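The storage workshop at Jerndale began with one shelf and a lot of complaints. Its founder, who prefers to stay unnamed, met me there in July and spoke mostly about color.

"In the beginning all our boxes were gray," she told me. "People opened three of them before they found the right one. I was one of these people."

She now sorts the small parts by color. Yellow is for the parts that come from Drollix, and red is for repairs.
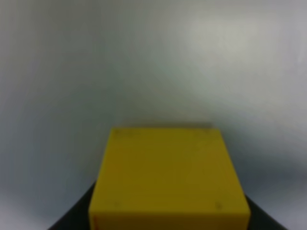 *A yellow box, with small dark dots on its flat top.*

The stock list has 3263 entries, and 174 of them belong to repairs. I asked if two colors are enough for so many things.

"No, but more colors would be worse," she said. "With Fehr we tried 23 shades. Nobody could remember what was turquoise."

She is strict about the lids. Nothing may be written on a red one, and the list hangs on the wall by the door.

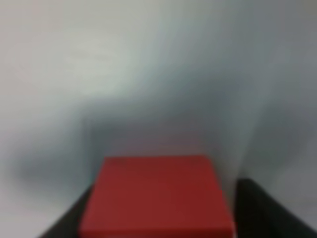 *Red, for repairs. The top stays plain.*

Her next order, from Rendetti, is for 100 boxes. She has not yet decided how many of them will be yellow. "I should measure the shelf first," she said, and went to look for the tape.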